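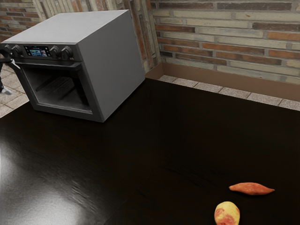
### 4.2 What the operator's demonstrations contain

Our teleoperated set for the oven-door task holds 1,884 demonstrations, all recorded in simulation with the Flallent hand controller. Earlier work at Uniyal treated sets of this kind as ground truth: the operator opened the door, so the path must be a good one. We doubt this. An operator working from a screen has no sense of force at the fingertips, and much of what gets stored is searching. The fingers come up to the top of the door, stop, back away and come up again. A policy trained to copy the path will copy the searching too.

To see how much this matters, we drew 1,000 demonstrations and trained on them twice, once as recorded and once with the pauses removed by hand. The trimmed set gave the better policy in 3 of the 20 kitchen layouts. In the others we could not tell the two apart, and we would not build an argument on so small a gain. It may be that trimming also threw away useful corrections - we have no good test for that yet.

Figure 3 shows the approach to the door, the part of the task where operators differed most. The oven stands at one end of the countertop and the produce lies well away from it, so clutter is a poor excuse for slow approaches in this layout.
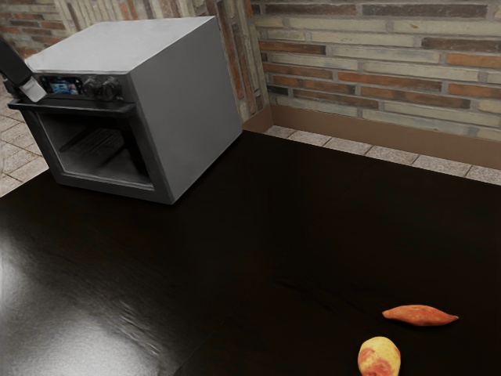

**Figure 3.** Gripper near the upper left of the oven door in the simulated kitchen.

Trilok Tripathi, commenting on a draft of this section, objected that hesitation is part of the skill, and that a robot which never slows down before contact has been taught the wrong lesson. We take the point only in part. Slowing down is useful if it depends on something the robot can sense. In the Ilteck recordings the pauses line up with changes of camera view, which the policy is never told about. From the policy's side they come at random.

Demonstrations given by hand, with a person moving the arm directly, might not share this fault. The Kultcombe set was collected that way, but it has no oven task and its logging rate is too low for a fair comparison.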